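I have been a bad sleeper since college, and last October I finally decided to do something about it. My sister swears by magnesium, my neighbor swears by a podcast about trains, and I tried both (the trains were better, if you're asking).

What helped most was boring. I stopped reading work email in bed, I moved my phone charger to the kitchen, and I quit the 3 p.m. coffee. The first 2 weeks were awful – I was so cranky I apologized to the mailman.
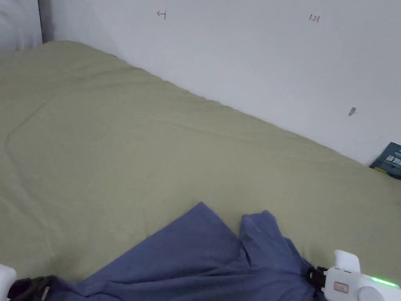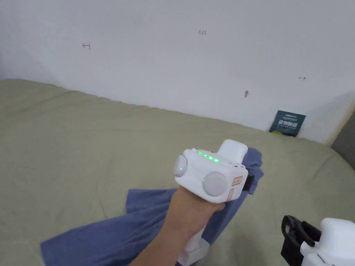
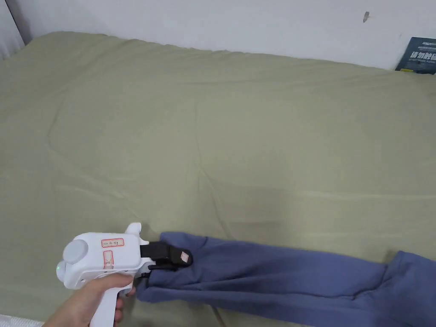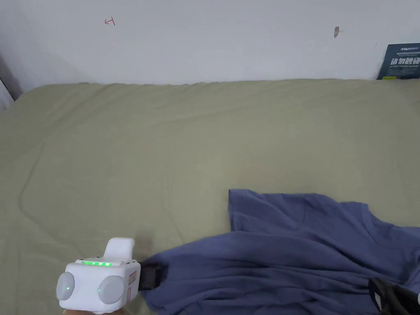 Owusu Slow Living Club – Home & Rest pages

Nesrin Çetinkaya from the club lent me her old paperback of sea stories, all 265 pages of it, and I have been on chapter three for a month. I get through a page and a half and I'm gone! She wants it back by spring, so I may have to start reading it at lunch.

I still wake up at 4 now and then and lie there thinking about the gutters. When that happens I go sit in the kitchen with some warm milk and leave the lights off. Next I want to try going to bed at the same time on weekends too, but my husband has opinions about that, so we'll see.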